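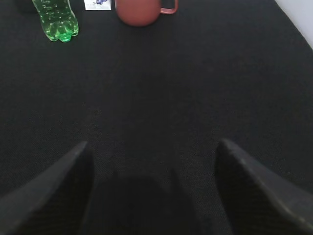 The boatyard at Gulbridge sits at the top of a tidal creek, past the point where most visitors turn round. It has one slipway, a shed that holds two boats if neither is very wide, and a hard standing where owners can do their own work over the winter. The man who runs it has been there for 33 years. He asked for his name to be left out because he gets enough phone calls already.

We met in October, when the first boats of the season were coming out. He had a tide to catch at half past two, so we talked in the office before lunch and then out in the yard.

Starting out

He came to the yard as a joiner, with no interest in boats beyond the wages. The previous owner was short of someone who could fit out cabins.

"I thought it would be a winter's work," he says. "I'd made kitchens and staircases. The first thing I learned was that there isn't a right angle anywhere on a boat. I made a set of lockers for a motor cruiser at home, square and level, and not one of them went in."

He took over the lease when the owner retired. There were 80 boats on the books at the time, counting the moorings. Now there are 60, and he says that suits him. The boats are bigger than they were, and each takes longer to lift, wash and chock.

"People used to have a nineteen-foot boat and do it all themselves. Now it's a thirty-two footer with two engines and a hot water system. They still want to do the painting, but they want me to do everything else."

The Iretti

The boat he is best known for locally is the Iretti, a wooden motor launch that stood under a cover at the back of the yard for years after her last owner gave up on her. He bought her for the unpaid storage, which he was owed in any case, and has been rebuilding her between paying jobs.

"The hull was better than I expected and the deck was worse. Fresh water does the damage. Rain had been getting in around the wheelhouse and running down to the beam ends, and you could push a screwdriver in up to the handle."

He replaced the beam ends first, then the whole of the side deck on the port side, and then decided he might as well do the starboard side to match. The wheelhouse came off in one piece and went back on in four. The original engine was seized and he made no attempt to save it. A second-hand diesel from a workboat went in last spring, on new bearers, and the shaft was lined up again once she was afloat.

That last part is something he feels strongly about. A boat changes shape when it goes back in the water, he says, and an old wooden one changes more than most.

"You can have it spot on in the shed, put her in, and it's out. So I do it rough on the hard and leave her on the mooring for a bit, then do it again. Owners don't like it because it's two lots of labour. But I've seen what happens to the stern gland when you don't."

He has taken her down the creek and as far as Dallton, three trips in all, and came back under his own power each time. The steering is heavy and she rolls with a sea on the beam. He is thinking about a steadying sail but has not priced one.

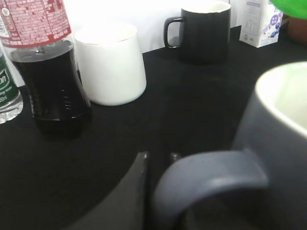 Advice for owners

Most of the calls he gets in autumn are about laying up, and most of the trouble he sees in spring comes from boats that were put away in a hurry.

"Fuel first. Top the tank up if it's diesel, and drain the water trap. Then change the oil before the winter, while it's still warm from the run in. People leave it until spring because they want clean oil for the season. The dirty oil is then sat in there for five months."

On raw water cooling he is equally firm. He flushes with fresh water, runs antifreeze through until it shows at the exhaust, and takes the impeller out. He ties the old impeller to the ignition key with string so the engine cannot be started without somebody noticing.

Covers are a common cause of disagreement. He would sooner see a boat with a cheap cover and plenty of air than an expensive one laced down tight.

"You want it held up along the middle so the rain runs off, and open at both ends. If you seal it, you get mould on the cushions and black spots on the headlining. Take the cushions home if you've got room. Leave the lockers open and lift the cabin sole boards."

Batteries, he says, can stay aboard if they are fully charged and disconnected, though he prefers them out. Seacocks should be opened and closed a few times, greased if they are the type that takes it, and left open once the boat is ashore so that any water can drain.

He does not think much of pressure washing by owners. The yard does it on the slip as soon as the boat comes out, while the weed is still wet, and it takes roughly half an hour for an average hull. Left until the next day it can take a whole morning with a scraper.

The Achari job

When we went outside, the slip was already set up for the afternoon. The boat due out was the Achari, a glass fibre cruiser with a history of blisters below the waterline. She was to be stripped back and left to dry until at least March, with a moisture meter on her every fortnight.

"The drying is the job. The epoxy only takes a few days. I've been asked to put heaters round her to speed it up, and I will if the readings stop coming down, but we'll see how she does on her own first."

The lease on the yard has six years to run. He has no plans to leave before then, and has told the owners of the bigger boats that he will not be buying a larger hoist. The trailer and winch will take anything up to nine tonnes, and past that they are welcome to try the yard at Dallton.

By two o'clock the water was over the bottom of the slip and he went to get his waders.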